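Section 4: Setting Up Your Lending Shelf

This section covers placing the Bramgate shelf unit, entering your first books, printing labels, and making the first loan. It assumes you have already put the unit together (Section 2) and installed the Clirau catalog program on a computer or tablet (Section 3). If Clirau still shows the gray start page, go back to Section 3 and finish the sign-in steps.

4.1 Before you start

Have these on hand:

The Bramgate unit, assembled, with all shelf pins pushed fully in
The wall strap and screw from hardware bag C
A level
The label roll that came with the Fiadzo label printer
A pencil
A soft, dry cloth

Set aside an afternoon for the first batch of books. Entering them goes faster with two people, one reading out the details and one typing.

4.2 Placing the unit

1. Pick a spot on an inside wall. Outside walls can be damp in winter, and damp is the most common cause of warped covers.

2. Keep the unit out of direct sun. If the only free wall gets afternoon light, hang a blind or curtain over the window before you load the shelves. Spines fade first, and red ones fade fastest.

3. Leave a gap of 2 inches between the back of the unit and the wall so air can move behind it. The wall strap is long enough to allow for this.

4. Lay the level on the middle shelf. Turn the front feet until the bubble is centered, then check the top shelf as well.

5. Screw the wall strap into a stud and clip it to the ring on the back rail.

CAUTION: Do not load the unit until the strap is attached. A full unit that is not strapped can tip if a child climbs on it or pulls on an upper shelf.

CAUTION: Do not place the unit over a floor vent or next to a radiator.

6. Load the bottom shelf first and work up. Put large and heavy books at the bottom.

NOTE: Each shelf is rated for books standing in a single row. Double rows put more weight on the pins than they are made for, and people do not look behind the front row anyway.

4.3 Sorting the first batch

Start with 20 books. It is tempting to enter everything at once, but most people change their minds about sections or label style during the first batch, and it is easier to redo a small number.

1. Wipe each cover with the dry cloth. Do not use water or cleaning spray on paper covers.

2. Open each book and fan the pages. Take out bookmarks, receipts, and pressed flowers. Return anything personal to the donor if you know who it was.

3. Set aside any book with a musty smell or spots of mold. Keep it away from the others until you have dealt with it (see Section 7, Care and Repair).

4. Sort the rest into the sections you plan to use. Clirau comes with Fiction, Nonfiction, Children, Reference, and Other Languages. You can rename these or add your own under Settings, Sections.

Books in other languages can go in their own section or be mixed in by subject. Both work. If most of your readers share a second language, mixing by subject usually gets the books borrowed more often. If only a few readers use it, a separate shelf is easier for them to find.

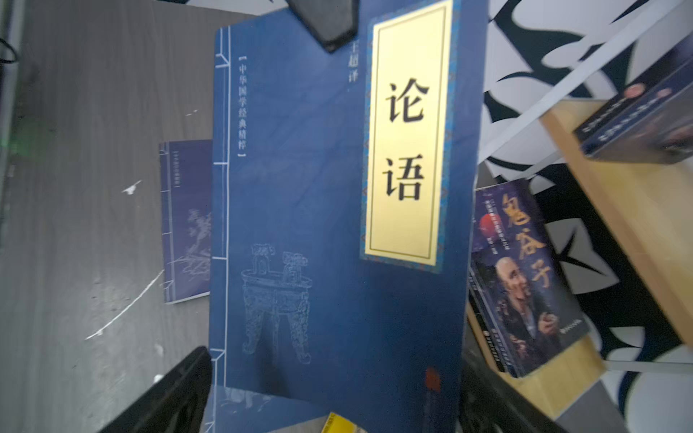

5. Within each section, put the books in order by the author's last name. For works with no single author, use the title.

6. Mark the first and last book in each section with a slip of paper. You will need to know where one section stops when you print labels.

4.4 Entering a book

1. Open Clirau and tap Add Book.

2. Type the number printed above the barcode on the back cover, or hold the barcode up to the tablet and tap Scan. If Clirau finds a match, the title and author fill in by themselves.

3. Check the match before you save it. Later printings sometimes carry a number that brings up a different edition. Look at the title page, as covers often shorten the title.

4. If there is no match, tap Enter by Hand. Fill in Title, Author, and Section. The other fields can be left blank.

5. For a translated book, put the original author in the Author field and the translator in the Translator field. Do not put both in Author. Clirau sorts on the first name it finds there and will file the book in the wrong place.

6. For a title in another script, type it in the Title field exactly as it appears on the title page. Then type an English title or a spelled-out version in the Also Known As field. The search box looks in both.

NOTE: If your keyboard cannot type the script you need, add it in the tablet's language settings. Clirau uses whatever keyboards the tablet has. On older tablets you may have to close the program and open it again before the new keyboard shows up.

7. Choose Condition: Good, Fair, or Worn. Be strict here. A book marked Good that comes back with a loose page will look like the borrower's fault.

8. Tap Save. Clirau gives the book a shelf number. Write this number in pencil on the inside of the back cover, top corner.

CAUTION: Do not use a pen. Ink can soak through thin paper, and it cannot be removed if you renumber later.

4.5 Printing and placing labels

1. Turn on the Fiadzo printer and wait for the steady green light. A blinking light means the roll is not seated. Open the lid, push the roll down on both sides, and close the lid until it clicks.

2. In Clirau, go to Labels and choose Print New. Only books added after the last print run are included.

3. Stick each label on the spine, with the lower edge of the label one finger's width up from the bottom of the book. Line up every label the same way so the shelf can be read at a glance.

4. If the spine is too thin for the label, place it on the front cover, lower left corner. Try not to cover the title or the author's name.

5. Press the label down with the cloth and hold for 10 seconds.

6. Let labeled books stand overnight before anyone borrows them. The glue needs that time to grip, and labels on glossy covers will lift at the corners if handled too soon.

NOTE: For books with cloth or rough paper covers, use the Travska tie-on tags in place of labels. These are sold separately. The tag goes around the front cover board, never around single pages.

4.6 Making the first loan

Do a test loan before you open the shelf to readers.

1. Go to Readers and tap Add Reader. Enter your own name.

2. Pick any book and tap Lend. Choose your name from the list.

3. Check that the due date is correct. The loan period is set to 2 weeks at the factory. To change it, go to Settings, Loans.

4. Tap Return. The book should show as On Shelf right away. If it still shows as Out, the computer or tablet is offline. Connect it and tap Refresh.

5. Delete the test reader if you do not plan to borrow under that name.

Sample reader list, as it appears on the screen:

Abugri, Delali: 1 out
Bakke, Tyra: none out
Quansah, Bernice: 2 out, 1 overdue

Overdue loans are shown in orange. Clirau does not send reminders unless you turn them on. To do this, go to Settings, Reminders, and pick a day of the week. Reminders set for Thursday, for instance, go out every Thursday at 9 a.m. to anyone with an overdue book.

4.7 Common problems at this stage

The same book appears twice in the list.
It was saved twice, or you have two copies. If you have two copies, leave both entries and check that the shelf numbers are different. If not, open the newer entry and tap Remove.

A title shows as a row of empty boxes.
The tablet is missing a font for that script. Add the language in the tablet's settings. The entry itself is fine and does not need to be typed again.

Labels print blank.
The roll is in upside down. The shiny side faces away from the print head.

The unit rocks after loading.
Empty the upper shelves, level the front feet again, and reload from the bottom. Do not push folded card under the feet.

Go on to Section 5, Adding More Readers and Shelves.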